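What Is Propaganda, and Why Is It Always So Sure of Itself?

A guide for readers aged nine and up (grown-ups may read over your shoulder if they keep quiet)

By Josiane Lemaire
11 Jul 2022

Suppose your brother tells you that everybody in the whole school thinks your haircut looks like a mop. You might feel bad for a minute. Then you might ask a few questions. Everybody? Even the first graders? Even Mr. Clegg, who has never looked up from his coffee? When did your brother find the time to ask them all?

If you have ever asked questions like those, you already know how to deal with propaganda. The rest of this page is extra.

So what is it?

Propaganda is a message made to push a lot of people toward one idea, usually by stirring up their feelings and leaving out whatever doesn't help. Governments make it. People who want to be the government make it. Companies do something very similar and call it advertising, and they get to have a jingle.

Some propaganda is made of lies. Plenty of it is made of true things, carefully picked. If I tell you that my cat Koppel has never once bitten the mail carrier, that's true. I have left out the neighbor, the vet and two of my aunts.

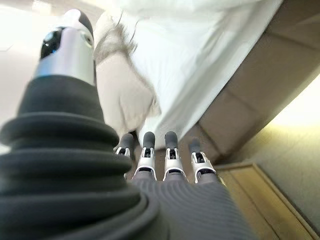
The word itself is old, and it didn't start out as an insult. It comes from Latin, and it had to do with spreading things, the way a gardener spreads a plant by taking cuttings. For a long time you could say you were in charge of propaganda and people would nod politely. Then came the big wars of the twentieth century, when countries printed posters by the truckload, and the word picked up a bad smell that has never washed out. These days it's mostly a word we use for what the other side does. Our side has "information."

A made-up country with real problems

Let's borrow a country. We'll call it Mernix. It has a president, a river, and 3000 people who mostly want to be left alone to eat lunch.

One June, the bridge over the river falls down. Nobody is hurt, but it was the only bridge, and the president had promised to fix it. Now the president has a problem, because people in Mernix are standing on the wrong side of the river looking at their lunch.

There are a few ways to tell this story. A newspaper reporter, Maëlys Vidal, writes: "The bridge fell down. The city was told about cracks 117 days ago. We asked the president's office why it wasn't repaired and are waiting for an answer."

The president's own TV channel says: "Enemies of Mernix are laughing at our bridge! Secret helpers from Cunon, the country next door, want us to be sad and wet. Will you let them win?"

Read both again. The first one tells you what happened, how the reporter knows and what she still doesn't know. The second one doesn't explain the bridge at all. It has a villain, a lot of exclamation, and a question that only has one allowed answer. It also has a very handy result, which is that everybody is now angry at Cunon and the president can go back to bed.

Cunon, by the way, has a TV channel too. It says the bridge fell down because people in Mernix are bad at bridges.

Tricks to watch for

The name sticker. Somebody gets called a traitor, a puppet, a crook or a clown before you've heard a single thing they did. The sticker goes on first so that you won't bother looking underneath. Sometimes people really are crooks. In that case there should be some evidence, and you can ask to see it.

The puppet master. Whatever goes wrong, a mysterious somebody planned it from far away. Real secret plans do exist, and spies get paid for something. But if every broken bridge, lost soccer game and rainy parade is the work of the same hidden enemy, that enemy must be very tired.

The crowd. "Everyone knows." "It has long been proved." Proved by whom? Where did they write it down? If Faisal Usmani proved it, wonderful, let's go and read what Faisal Usmani wrote.
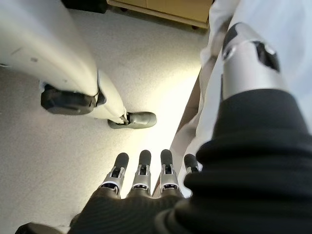

The echo. You see the same claim in 200 places, so it feels true. Look closer and you may find the same sentence in all of them, with the same spelling mistake. One person said it and the rest pressed copy. On the internet, some of those "people" are computer programs that never sleep and never need a bathroom break.

The hurry. "Share this now, before they delete it!" A true thing will still be true after dinner. Somebody who doesn't want you to wait probably doesn't want you to check.

What to do about it

You don't need to become suspicious of everything. A person who believes nothing is about as easy to fool as a person who believes everything, and worse company at a birthday party. Try these instead.

1. Find out who is talking. Look for a name and who pays for the page. If "The Fuduvus Truth Hour" won't say who runs it, write that down as your first clue.

2. Cross out the feeling words. Take away "shameful," "evil" and "glorious" and see how much is left. Sometimes it's a whole news story. Sometimes it's the word "the."

3. Look for the same news somewhere else, written by people who don't like each other. If they agree on a fact, that fact is probably sturdy.
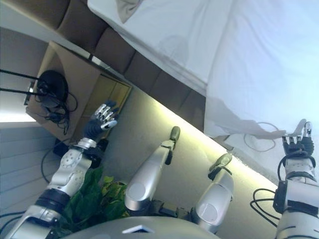
4. Check whether you wanted it to be true. This one is annoying. We all go easy on stories that say we were right all along. I do it, and I wrote the list.

5. Wait a bit before you pass it on.

Is it ever OK?

Here people disagree, and you're allowed to as well. A poster that says "Wash your hands!" with a big scary germ on it is pushing you toward an idea and using your feelings to do it. Is that propaganda? Some teachers say yes, just the helpful kind. Others say it doesn't count if the message is true and nothing important was left out. Ask two grown-ups at the same table and then have another potato while they sort it out.

Words you might need

Source: the person or place a piece of information came from.

Evidence: things that help show whether a claim is true, such as documents, recordings or people who were there.

Bias: leaning to one side. Everybody has some – including me, about cats.

Censorship: stopping people from saying, printing or reading something. It often travels with propaganda, because a one-sided story works better when the other side has had its microphone unplugged.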